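Filed under: Open days, Robots at home, Galleries
March | Words and pictures by the Biltano visits desk

Open day at Loureiro — clothes, beds and grippers

Quick write-up, more when we've had some sleep. Doors at 2, tea gone well before the last group went round. 92 people signed in, more than the hall was set up for, so sorry to anyone who ended up on the stairs. Groups of 12 after that and it went a lot smoother.

Theme this year was laundry and bedrooms. Last year was kitchens, everyone asked why no clothes, so. Clothes.

Downstairs first. Volto arm on the long table, folding tea towels from a pile. Slow. Good folds though, mostly, one towel went on the floor and stayed there till someone's toddler handed it back. Then the Cakach talk, how the software picks where to grab. Sleeves, collars, hems. Lots of questions about socks. Socks are hard apparently, they all look the same to it and half of them are inside out.

Big crowd round the mock wardrobe too. Hangers are a pain, the hook has to go over the rail at the right angle and the shirt swings about while you're trying. Got it on the second go for the first group, third go for the next lot. Round of applause both times.

Then the hand-held grippers, which was what most people had come for. You hold the thing yourself, squeeze, the fingers close, and the camera on it sees what the fingers see. Do a job that way plenty of times and there's something for an arm to learn from. Visitors had a go on a pile of old T-shirts and found out how much they normally do with their thumbs. Two fingers and no thumb is a differnt game. Best tip of the afternoon from a lady who used to work in a dry cleaner's: smooth first, then fold, never both at once.

Thick knits came up again and again. A thin shirt gives you an edge to pinch, a jumper gives you a big soft roll and you can't always tell if you've got one layer or both. Cuffs are easier, there's a bit of shape to them. Fluff gets on the pads as well, so keep a lint roller handy. And a patterned bedspread under your knitwear makes a busy background — someone asked if that was a problem, answer was that real bedrooms are full of patterns so it may as well get used to it.

Things to sort for next time: more chairs, louder mic for the talk, a sign for the toilets that people can actualy see. Also the Cakach handout ran out early, we'll print more. If you left a grey umbrella by the door it is in the office.

Thanks to everyone who came, asked things and put up with the queue.

Gallery

Upstairs work, jumpers. Red knit laid out on the bed, cream-white figure on the chest, gripper open and the blue pads just short of the sleeve. 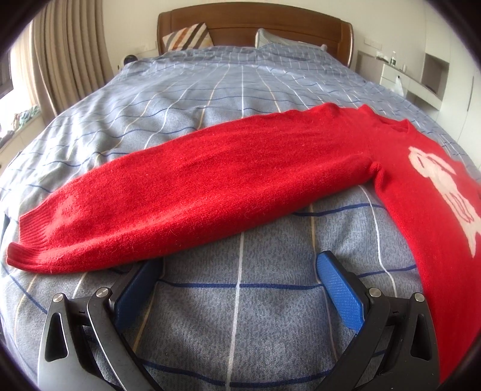
Can I bring children to the next open day?
Children are welcome at every session, but under-eights need an adult with them at the hands-on tables.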